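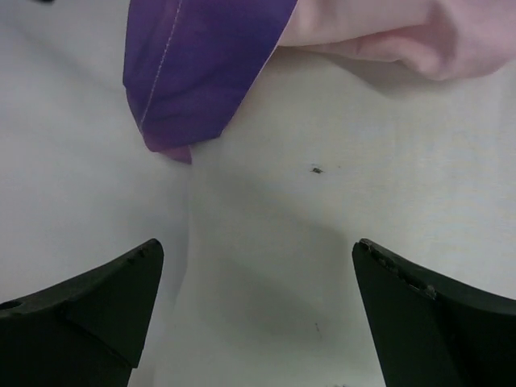
Figure 2. Wrist camera view with the Holtine gripper open over fabric.

4.2 Finger wear

The Holtine kit, sold by Drostholm, ships with two black fingers and a wrist camera. We ran it for 2000 grasps on mixed cloth, pausing every 20 for a camera check. Nicks along the upper edge of the right finger are visible in Figure 2. Grasp success on satin did not change over the run. The vendor manual gives no wear limit for the fingers, and we replaced the pair before the trials in Section 4.3.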